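Work and Automation, Unit 4: The Sorting Table

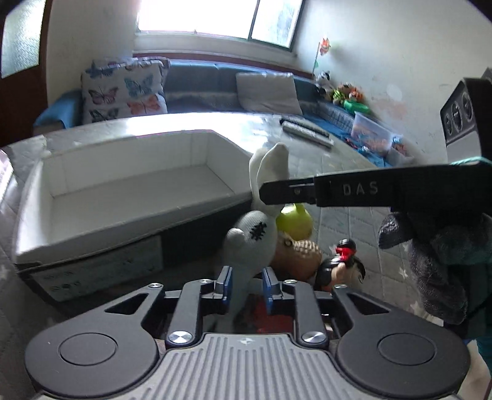
Fig. 4.1. Open fingers on either side of a knitted rabbit. A gloved hand holds a second arm, at right.

Our case this week is the toy refurbishing shop at Plestholm, which takes in returned and donated toys, sorts them, and sends the good ones on to the Prerkuldale warehouse. Before the change, a sorter was expected to clear 600 pieces a shift. Management called this a target. The sorters had other words, none of which will be on the exam.

Read Kováčik, chapter 2, before the session. The argument to know: a job is a bundle of tasks, and machines take the tasks one at a time, usually starting with whichever one looked best in the sales meeting. At Plestholm that was picking up. Deciding whether a rabbit is fit for resale stayed with the people, along with the blame.

What changed for the staff

Pay. The piece bonus went away in May. It was replaced by a "quality supplement" of 50 a month, paid to anyone who could explain how quality was measured. (Uptake was slow.)

Skill. Experienced sorters judged a seam by feel while reaching for the next toy. Split those two motions and the judging gets slower. The Drakska report lists this under "transition effects," page 3, small type.

Talk. Two people at one table gossip. One person teaching a gripper how to hold a plush toy does so less, although several reported speaking to the gripper, mostly in short words.

Numbers for the exercise

Old target: 600 pieces per shift
First full shift after the change: 552
Pieces set aside for a second look: 100

Work out the share set aside, using 552 as your base. Then write one page on who ought to do the second look, and at what rate of pay. "The robot" is an acceptable answer to the first part only.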